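Tutelix Handheld Pair — for laundries, linen rooms and anyone teaching a machine to fold

Useo Equipment / Teaching tools / Handhelds
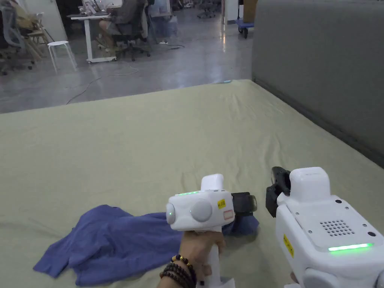
We started stocking the Tutelix pair because our own customers kept asking how a folding line learns to fold. The short answer is that someone good at folding shows it. You pick up one gripper in each hand, work the cloth the way you normally would, and the recording goes to the machine that will be doing the job later. No programming, no screens full of code, and the people doing the teaching are the ones who know the work.

That last part is what we love about it. At the Bahrami linen plant the folding crew used to hear about new machines when the crates showed up. Now they train them. Orathai Yimyam runs the day shift there and was pretty doubtful at first:

"I thought they would be slow and my wrists would hate them. The first morning was clumsy, I won't lie. By the end of the week we were arguing over whose sleeve fold was best, and the new girl won."

Her crew recorded 514 folds before the Stellow line went in. The line now takes the flat, dull stuff (pillowcases, hand towels) and the crew have moved to mending, sorting and the odd-shaped pieces that still need a person to look at them. Two of them are paid a trainer's rate on recording days. We think that should be normal, and we'd encourage any plant buying a set to sort out the pay question before the box is opened.

What changes on the floor

You'll need a clear, padded surface with a plain cover, and a bit of room to step back. Recording is real work, so roster it as work. Swap people often — the grip is different from holding cloth in your fingers and new users get tired in the forearm. Crumpled starts are worth more than neat ones, so don't tidy the pile first. And let people do it their own way! A line taught by one person folds like one person, and gets stuck on anything that person never ran into.

What it won't do

It won't help much with fitted sheets yet. We've tried. Very fine knits can also be a nuisance, and left-handed users should allow an extra session to get comfortable.

Details

Sold as: matched pair, left and right
Weight: 800 g each
Recording time per charge: 76 minutes
Recharge: 87 minutes
Spare jaw pads: sold in sets of two
Training: half a day at your site, included
Colour: white

Loan sets are available for plants that want their crew to try before anyone signs anything. Ask for the crew trial when you call.

Page updated Jul 14, 2026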